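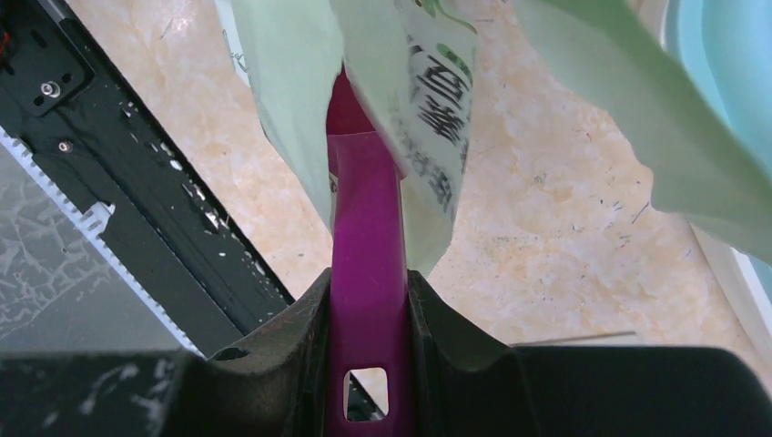

Stuvport cell: setup and upkeep notes

Maintained by Rosaura Montoya. Last checked 29 Apr 2021.

What you get

1,821 recorded runs from one arm with a two-finger gripper, plus the service log. The task is handling a soft green bag and a magenta handle at a counter with a tray of green granules. 1,374 runs carry a pass mark. I would not lean on that number. The mark was set by the same script that drives the gripper, and it calls a run good if the fingers stop before they meet. A fold of plastic will do that.

Gripper

Michalík fingers, matte black. The supplier says they need no attention for over 300 hours. Ours were scuffed well before that. Wipe the inner faces with a dry cloth before each session and check that the left and right tips meet level. If they don't, slacken both finger screws, close the gripper on the setting block and tighten again.

Wrist camera

Fast moves blur the bag, and small print on it often can't be read. Alcides Chambi thinks a shorter exposure would fix this. Maybe – we tried it in May the year before and got dark pictures and the same complaints.
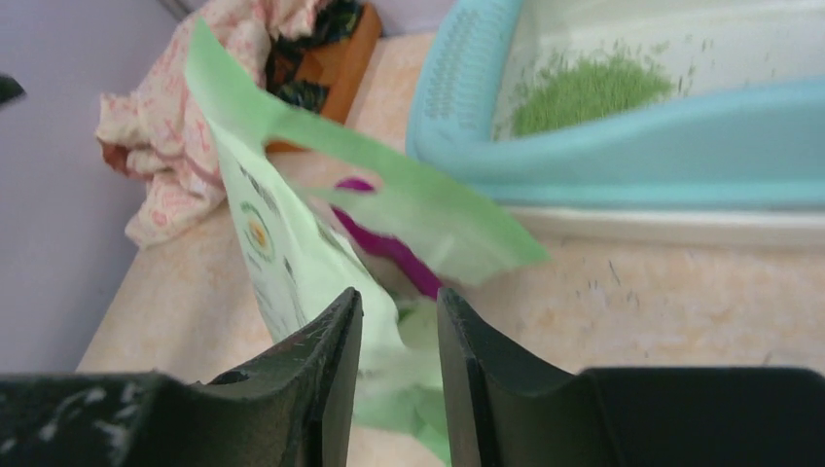
Granules get on the counter. Sweep them up between runs and look under the tray, or it rocks and the taught height is wrong.

Known faults

Runs from session 4 used an old zero for the wrist. They are still in the set.
The Vusow calibration tool reports "OK" with the camera plug half out. Check the plug by hand.
Force readings drift. The Stistari driver claims to correct for it – I have seen no sign of this.

Send corrections to Rosaura, with the run number and the log line.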